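February, evening

Second day back from the hospital and I am allowed to climb the stairs twice. I used one trip this morning by mistake, because I had left my glasses by the sink, so I had to plan the other one. The knee bends further than it did yesterday. The sheet from the physical therapist says 100 heel slides a day, split up however I want. I did most of them before lunch and the rest while the radio was on.

Gualtiero Gatti came by at ten with soup and the mail. He stayed too long and talked about the roof at the Caruso place, where the flashing was put on wrong and the water came in over the pantry. I didn't mind. He took the trash out and moved the rug in the hall, which I had been stepping around.

The swelling is worse by late afternoon. I lie on the bed with the leg up for half an hour and then do the slides with a rolled towel under the ankle.
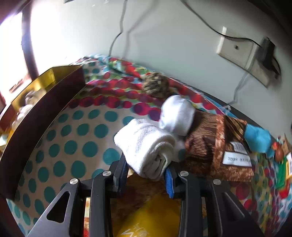
How long does the towel stay under the ankle? Ten minutes at a time, and the knee has to be left alone to straighten by its own weight.

I had been putting it under the knee, where it was comfortable. The therapist called at two and told me to stop. She said a knee that rests bent will want to stay bent. She also wants the ice on longer after the exercises and no sitting in the low chair until she has seen me. I wrote it all down on the back of the gas bill.

Pain was a 7 when I woke up and lower after breakfast. I took the pills on time except for the noon one, which I took late on account of the phone call. I'm keeping the times on a card now.

Finished the chapter on Busia in the travel book. The writer spends six pages on a bus that never leaves. Started the next one and fell asleep, and woke up with the lamp on and my neck stiff.

Laura wrote from Kollivari. Snow there up to the windows, and the ferry is not running. She wants to come in the spring. I wrote back that I should be walking without the crutches by then, though the surgeon wouldn't give me a date.

Clothes are a nuisance. Anything narrow in the leg is no good over the bandage, and I can't carry much with a crutch in each hand.

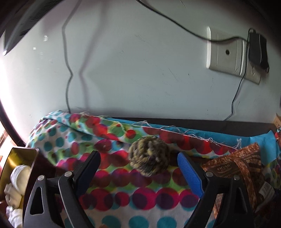

The pile on the desk.

Ate the soup at six, standing at the counter. Ice until seven. Tomorrow the dressing gets changed, and I have to call about the ride.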